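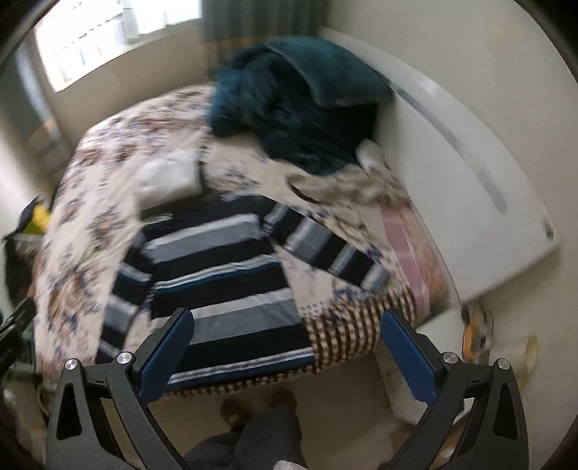
Gallegos Names Araceli Montes Head of Knitwear, Sets September Showroom Opening

7/16/26

Gallegos, a maker of knitwear and light outerwear, has appointed Araceli Montes head of knitwear. Montes joins from Plundix, where she managed yarn sourcing and sample production. She reports to Tetsuya Higuchi, director of product.

The company will open a showroom in the Jorkeck building in September. The space covers 3,000 square feet on one floor and includes two fitting rooms and a sample library. Wholesale appointments run 50 minutes and are limited to buyers with an active account.

The first collection under Montes contains 74 styles in merino, cotton and a wool-cotton blend. Gauge and fiber content will be listed on each line sheet. Orders will be processed through Wumgate, which replaces the current paper form.

"Sizing was graded again from the base pattern, and the new blocks apply to all pullovers and cardigans," Montes said.

Line sheets are available on request from Yolotzin Magaña, wholesale accounts. Press samples are handled by Montserrat Valdovinos and must be returned within 2 weeks.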